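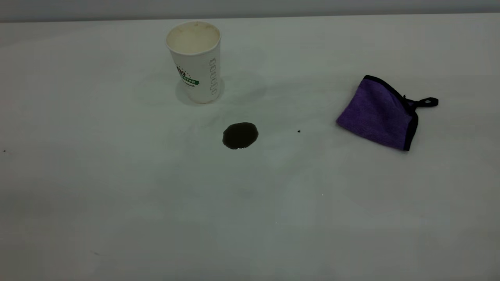
Diane Morin, office manager, Rurville

Cup on the pale table, brownish ring just under the rim. Green banner, you can read STAR on it, little checkboxes down the side. Coffee or tea, can't tell from the stain.

Quick page this time – the move out of the Bouchard building is nearly done and I have a truck at 3. Mostly notes for the folks at the new place who keep asking what to bring and what to leave.

**Cups**

Paper ones go. All of them, including the one on your desk you're "still using". Bring one real mug each. We had a sleeve order of 1000 from Wastuletti last year and there are still boxes in the back hall, so those go to Lise Caron for the school fair. She has a van, she wants them, please dont open any more.

**Tables**

Wipe before they get wrapped. Warm water, drop of dish soap, dry cloth after. Tea rings come off pretty easy if you get them the same day. Kieran Bramwell swears by baking soda for the old ones and his desk does look better than mine.

**Break room**

Kettle comes with us. Microwave stays – belongs to the building. Tariq Satti has the key to the supply closet until 5 pm, ask him nicely. Sugar packets, stirrers, all that, one box, write KITCHEN on two sides. Last time we wrote it on the top and then stacked them. Yes that was me.

**Boxes**

Goltotine dropped off 29 flat ones, by the copier. Tape is in the blue bin. Name and room number on everything or it ends up in the hallway and you can go find it yourself.

More pictures when we're in and I find the cabel for my phone. Yaryna Kravets has the new door codes, call her before you drive over.

– Diane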